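Ticket 1265: two-arm plate task, hand-guided demos
Opened by: Faustino Carrillo
Status: open, sulking

Step 1. Friday. Checked the wrist view before teaching. The plate glares like a headlamp, so its edge is about all Mota has to learn from.
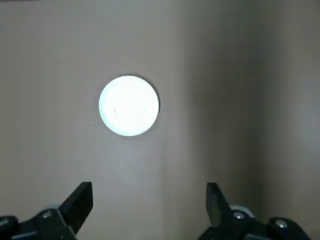
Step 2. Took both arms to the plates by remote, one each. Left-hand lag is 18 ms, right is 30. I blame the right -- it knows why. 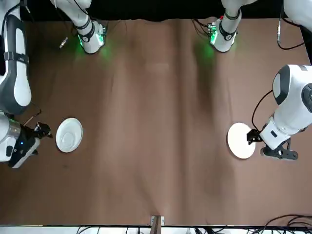 Lirnier wants both grippers to close together, and my thumbs don't. Dropped the speed and re-recorded.

Step 3. Sent both arms back to start.

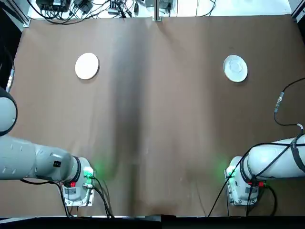

Umisora Teaching Lab, Support Desk
Next: dim the lamp, try again.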